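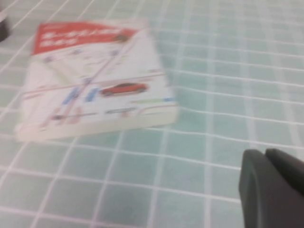
February, Kaltville bench, afternoon. Today I tested if the blur score can throw away bad wrist frames before the policy sees them. Limit was set to 40, episodes are 700 steps, approach speed as in the Sokitz runs. The booklet frame is a good hard case: the red header band is still easy to find, but the white title on it is smeared and I cannot read one character. The score was nevertheless above the limit, so the frame was kept. I suspect the grout lines. They are white on green and give strong edges also when blurred.

Next: compute the score only inside the object mask, then repeat with 40 episodes on the tiles and the same number on the plain Tornness board. Exposure down to 5 ms, gain to be adjusted after. Old masks are in the Engelhardt folder, please do not overwrite.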